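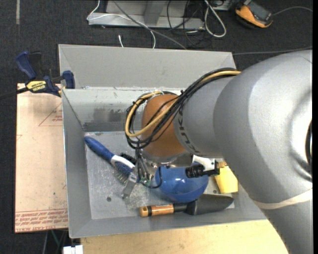
The Prumandale Tenants' Association invites comment on the proposed rules for the shared storage room at Clurnside, which are due to take effect in March. Under the draft, each household would be assigned one shelf and would be asked to label everything left on it. Items without a label would be moved to a rectangular gray metal bin with household items and tools kept together in it, and would remain there for 30 days before being donated. Residents are asked to state their unit type and to keep remarks to the draft itself.

Posted by A_Nadar, Association Secretary
January 17, 2025

zabala_d
I support the draft in general. The present arrangement has no written basis, and the Association has had difficulty answering complaints under it. I would request one amendment: the 30-day period should begin when a notice is posted on the door. Residents who travel for work may otherwise lose property without having been told that it was moved.

VVarghese
I must disagree with the previous poster. A notice on the door was required under the old bylaws, and the result was that items stayed in the room for a year or longer while it was argued whether the notice had been properly posted. Thirty days is sufficient. A label takes one minute to write.

zabala_d
The old bylaws did not say who was to post the notice. That was the cause of the delay. If the Secretary's office posts it and records the date, there is nothing to argue about.

pavithra.nair
Two questions for the Secretary. First, does the draft apply to the bicycle racks, or only to the shelves? Second, will the shelves be of equal size? The bottom row is 28 inches deep and the upper rows are considerably less. Households with strollers should be given first choice of the bottom row.

A_Nadar
The bicycle racks are covered by a separate agreement and are not affected. Shelves would be assigned by drawing. The Association has not considered a preference for strollers and will add the matter to the agenda.

VVarghese
I would object to any preference. Residents of the upper floors pay the same dues.

pavithra.nair
The dues also pay for the elevator, which ground floor residents do not use. I do not believe equal dues settle the question.

Arben_Dj
Please clarify the fee. Section 4 of the draft refers to a charge of $80 per year, while the summary mailed to residents says $70. I have no objection to either figure, but the two documents should agree before anyone is asked to vote.

A_Nadar
The correct figure is $70. Section 4 will be corrected and a revised copy left at the Zandale Street entrance. Mr. Zabala's amendment will be put to a separate vote.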